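I'm going to say it and you can unfollow me if you must: the holiday cookie swap has gotten way too big. Last November my friend Charito Tan invited me to one where every guest had to bring 4 dozen, boxed and ribboned, and I stood in my kitchen at midnight crying over royal icing. For fun!

I love baking. I love butter and brown sugar and that smell when the first tray of gingersnaps comes out (I always eat two standing up). But somewhere along the line we decided a plain oatmeal cookie wasn't good enough to hand to a neighbor, and I think that's a shame.

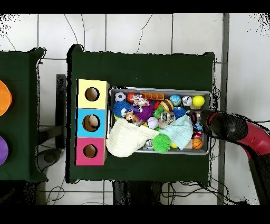
Toys in a silver tray, boxes in yellow, blue and pink.

So this year I made one dough. One! It's a simple brown sugar shortbread, and I rolled it into logs, sliced it and baked it until the edges went golden. No sprinkles, no piping bags — my counters have never been so clean in December.
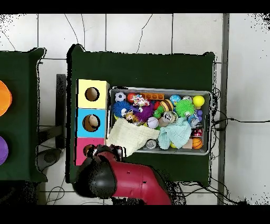 And guess what disappeared first at Charito's? My plain little rounds. Nabil Jaber ate 3 before he took his coat off, then asked for the recipe, and he's a man who owns a kitchen torch. I'm still a bit smug about it. Next year I'm bringing the same ones, maybe with a pinch of flaky salt if I'm feeling wild.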